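Treloar opens unloading area at Grosell packing hall

29 Dec 2021

Treloar has brought a separate unloading area into use at its Grosell packing hall, ending an arrangement in which incoming cartons were opened at the same benches used for outgoing orders. The change covers 297 square metres of floor and follows a trial held in June.

Goods arrive in corrugated cardboard boxes, some with internal dividers. Under the new procedure each box is placed beside a table, opened at the top and emptied before the contents are passed on for checking. Boxes with torn or frayed flaps are no longer taped and sent out again; they are flattened and baled on site.

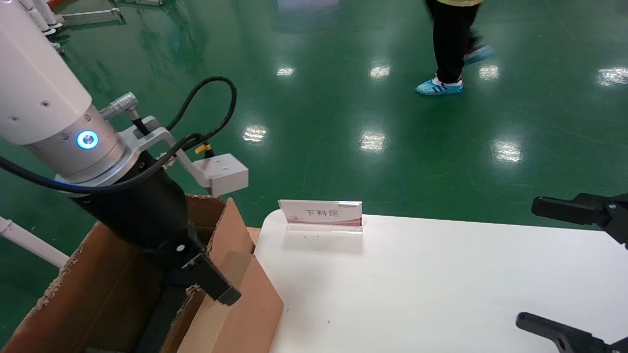
Tables in the new area are kept clear between deliveries. Paperwork is held at a separate desk, and part-emptied boxes may not be left for the next shift. Nicanor Herrera, who manages the hall, said the old layout had led to incoming and outgoing stock being mixed on 7 occasions during the trial period's first month. "Most of those were small items left under a divider," he said. "We now check the bottom of every box before it leaves the table."

The hall handled 341 cartons on its first full day under the new layout. Supplies from Edska, which come in the largest boxes, are received in the morning, with smaller consignments taken after midday.

A second phase will add 2 balers and a wider route to the loading doors. Reltier has been appointed to carry out the work, and the hall will remain open during installation.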